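Chapter 7
How Travel Is Sold

A hotel room that stays empty tonight can't be sold tomorrow. The same goes for a seat on a coach or a berth on a ferry. Travel sellers call this perishable stock, and most of their pricing grows out of it.

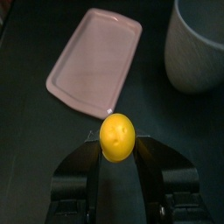
Take the Prulell, a lakeside hotel with 162 rooms. It sells some rooms at its own desk and the rest through agents and wholesalers. One wholesaler, Brurier, holds a block of 30 rooms each night in September. Any it hasn't sold by the release date go back to the hotel – at no charge to Brurier.
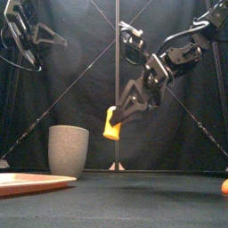
The agent's share is called a commission. It is usually a percentage of the room rate, paid after the guest has checked out. A wholesaler works differently. It buys at a net rate, adds a markup and sets its own price, so two travellers on the same floor may have paid quite different amounts.

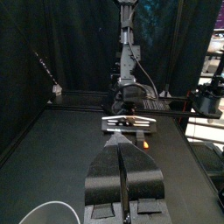

7.1 Allotments and Release Dates

An allotment is a set number of rooms held for one seller. The contract names the rooms, the net rate and the release date.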